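The Shared Workshop Walk-Through: A Safety Checklist With Comments
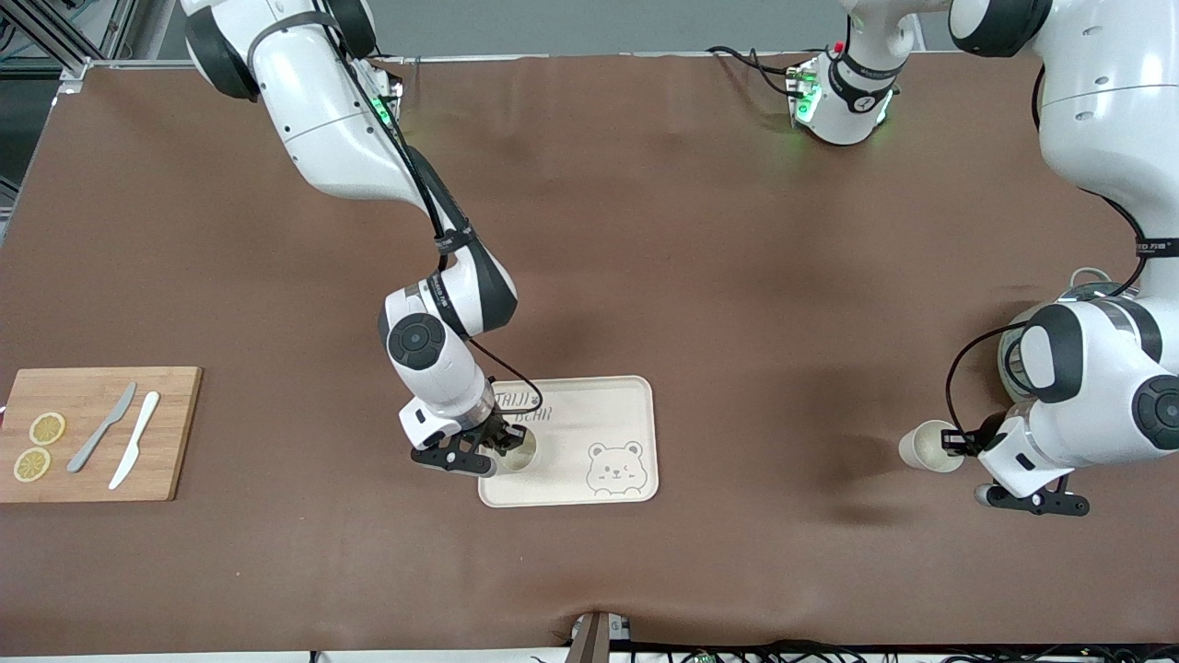

4 min read

Hello again, everyone at Desholm! Thu 16 September was our turn for the fall safety walk-through, and I took the long way round with my clipboard, a thermos of tea and far too many pens. I've written it up the way I always do, with the item first, then how we did, then whatever I felt like adding (you know me, there's always something). If you share a building like ours with other people and other people's projects, you're very welcome to borrow the list and change it to suit.

1. Exits and walkways
Both doors open fully from the inside without a key: OK
Walkways clear to the width of the painted lines: NEEDS WORK
Exit signs lit: OK

Comments: The doors are lovely, and the side one no longer sticks since Masanobu Kawaguchi planed the bottom edge for us. The walkway by the lumber rack is another story. Long offcuts had crept out past the line again, and I caught my own shin on one. Please, please cut them down or take them home. Anything still over the line at the end of the week goes in the scrap bin, and I promise I won't feel bad about it (I will, a little).

2. Fire extinguishers
Gauge in the green: OK
Pin and seal in place: OK on all but one
Nothing stored in front: OK

Comments: The extinguisher near the finishing bench has lost its plastic seal. The pin is still in and the pressure is fine, but I can't sign it off like that, so it has been tagged 1273 and swapped with the spare from the office. If you ever knock a seal off, even by accident while reaching for a broom, just tell me. You won't get a lecture, or only a short one.

3. Electrical
Cords free of cuts and crushed spots: NEEDS WORK
No power strip plugged into another power strip: OK
Panel cover closed and clear: OK

Comments: I pulled the orange extension cord from the sanding area. The outer jacket had split near the plug, and tape is not a repair, however neatly it's wound. I was so pleased about the power strips, though! Last fall we had a chain of them behind the drill press that I still think about at night. The panel is clear and labeled, and Edileuza Conceição has rewritten the breaker list in handwriting a person can read.

4. Lifting and storage
Heavy items kept between knee and shoulder height: NEEDS WORK
Shelves fixed to the wall: OK
Load limit posted: OK

Comments: The long shelf is marked for 580 pounds and it isn't anywhere near that, so no worry there. What does worry me is the crate of vises sitting up on top. Getting it down takes a ladder, two people and a good deal of hope. Let's find it a home on the bottom shelf – I'll bring the donuts if a couple of you bring your backs.

5. Solvents and rags
Metal cabinet closed and latched: OK
Oily rags in the lidded can: OK
Containers labeled: NEEDS WORK

Comments: I found a glass jar with something clear in it and no label at all. I didn't sniff it, and please don't ever sniff one either. It's gone to the hazardous waste shelf. A strip of masking tape and a marker takes a few seconds, and both live on a string by the cabinet door. The rag can was closed and freshly emptied, so a big thank you to whoever had the Sunday shift.

6. First aid and eyewash
Kit stocked: NEEDS WORK
Eyewash bottles in date: OK until October
Emergency numbers posted: OK

Comments: We're low on the small bandages, as ever, and there is one lonely pair of gloves left. I've ordered a box of 100 bandages and two boxes of gloves, and I'll put them out as soon as they come. The eyewash bottles run out next month, so new ones are on the same order. The phone list still had our old street number on it, which I've fixed in pen for now and will print properly.

7. Housekeeping
Floors swept and dry: OK
Dust collector bag less than half full: OK
Ladder stored upright and tied: OK

Comments: A happy section to end the list on. The floor was clean right into the corners, and the ladder was tied back with a real knot. I did empty the dust bag while I was there, mostly because I like doing it.

Still to do before the next walk-through
Trim or remove long offcuts at the lumber rack – everyone
New extension cord for the sanding area – Edileuza
Move the crate of vises – me, plus helpers
New extinguisher seal – Masanobu
First aid and eyewash order – me

The signed copy is in the blue binder by the office door, with a blank page behind it for anything I missed. Write it down there even if it seems small, and add your name so I can come and find you to ask about it.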